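Children's shelf unit

A children's shelf unit is a low piece of furniture made for storing books, toys and small belongings within a child's reach. It is usually built from flat painted boards, with two or more shelves held between upright sides. Corners and the tops of side panels are often rounded.

Construction

Boards are commonly joined with screws, dowels or metal fittings. Many makers paint each part a different color - a habit that also helps with assembly, as the instructions can name parts by color. The Kiltetti, designed by Themis Nikolaidis, was sold in this form, and nearly 1000 were made. Its successor, the Risaser, had a deeper lower shelf.

Later use

Units often stay in a household after the children have outgrown them. Adults use them for paperbacks, hardcovers and electronics.

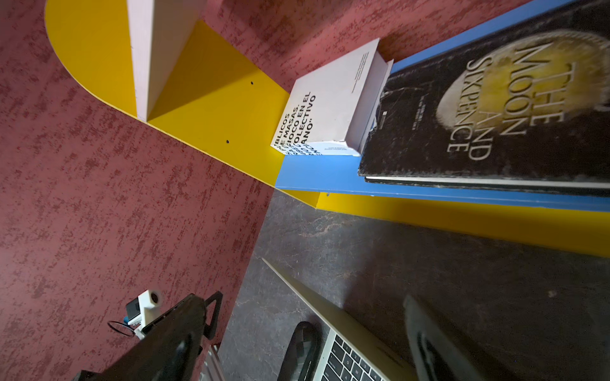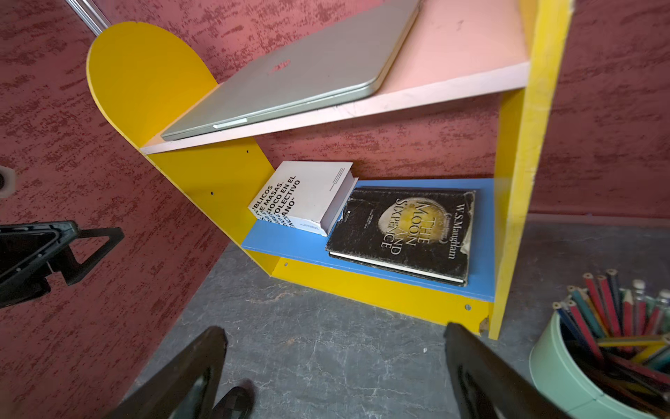
Low shelves suit books stored flat or leaning, though a leaning paperback may warp over time. Heavy volumes are best kept on the lowest shelf. Painted surfaces are cleaned with a damp cloth, and worn spots can be sanded lightly and repainted.

See also: Bookcase, Toy chest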